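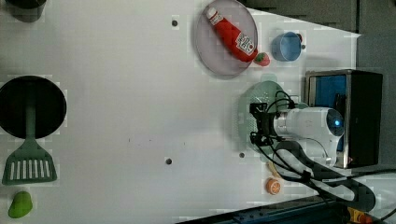 What does it take to build a tabletop robot arm station in a shared workshop? A table you don't mind drilling into, one arm with a gripper, and a few kitchen items for it to pick up.

**Kisance releases free build notes for its kitchen table robot station**

ILEDELL, October 5, 2021 - Members of the Kisance shared workshop have put out the full build notes for their robot arm station. The notes cover the table, the arm mount, the cable runs and the software setup, and can be downloaded at no cost.

The station was built by Liis Kļaviņa and Ajith Poduval over two winters. The work uses a white tabletop, a single arm and a mix of kitchen things and toy food. Cups, plates and a ketchup bottle are placed in different spots between runs, and the arm is asked to move them.

"We wanted something a person could put together after work," said Kļaviņa. "The mount took us longest. We moved it five times and kept a drawing of each position - those drawings are in the notes."

The release includes a parts list, drilling templates and a log of the first 1000 grasp attempts, with failed ones left in. Poduval wrote the section on cable routing. It covers how much slack to leave at the wrist and where to tie the cables down.

Mārtiņš Jaunzems edited the notes and tested the steps on a second table at the workshop. His corrections are marked in the text.

Kisance will hold an open build evening in November. Visitors can try the gripper controls and bring their own parts for help with mounting. Places are limited and should be booked at the front desk.

Press contact: Dzintra Bite, Kisance workshop, Iledell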